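4.2 Beds as sorting tables

I went into the Gilness homes expecting the dresser top to be where folding piles up, and I was wrong -- it's the bed, nearly every time.
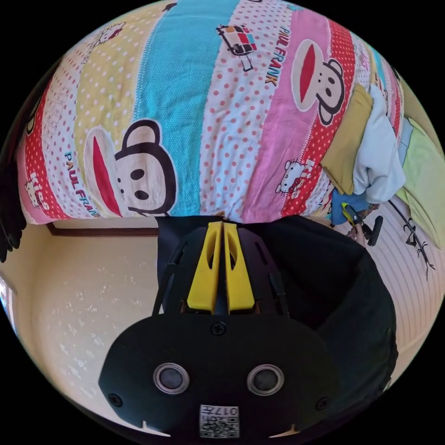
Figure 3. Folded fabrics, one mustard yellow and one pale grey-white, on a striped Paul Frank and Hello Kitty bedspread.

4.3 What busy prints do to a pile

Plain folded things show up nicely against a loud bedspread like the one in Figure 3, and I think that matters more than we gave it credit for in our first paper (Ankrah and Huaranga did warn me!). Of the 290 piles in our notes, 199 were on a bed, and people with patterned covers told us they spotted a stray piece faster. I'd love to call that a finding, but it's self-report from 20 homes, so I'm leaving it as a hunch until Byung-chul Son finishes the timed sorting sessions in Stullholm.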